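Paltside Courthouse Annex, press and public gallery
Pre-hearing safety checklist, with comments
Inspected by: Angharad Gough, 29 Jun 2023
Hearing: Bowen inquiry, family statements

1. Gallery exits unlocked and clear. PASS
Both doors opened. The usher told me they are "always" open. They were locked in January, so I'd like to see that written down somewhere.

2. Occupancy limit posted. FAIL
The sign says 46. The fire plan says 25. Both can't be right, and until someone shows me the math I am holding the room to the lower number.

3. Extinguisher tags current. PASS
Unit 1284, by the jury door, has a tag with two sets of initials in what looks to me like the same handwriting. Passed on date only.

4. Camera crew cables taped down. PARTIAL
Barkeck says its people were briefed. I asked two of them and got two different briefings.
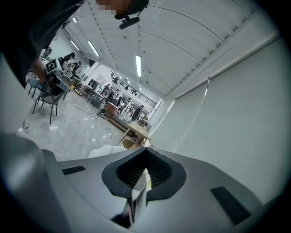

White vaulted ceiling with rows of small fixtures.

5. Overhead fixtures secure. NOT VERIFIED
The contractor's letter says "no concerns" and gives no method. Looking up from the floor is no inspection. Send the Mimberg lift report or book a new one.

6. Separate entrance for the family and their attorney. PASS, with doubts
It works on paper. The side gate opens onto the same sidewalk where reporters wait – I walked it twice.

7. Crowd plan for the front steps. FAIL
The plan assumes some 3000 people and lists no stewards by name.

Reinspect items 2, 5 and 7 before the doors open. Item 4 to be checked again once the crews have set up.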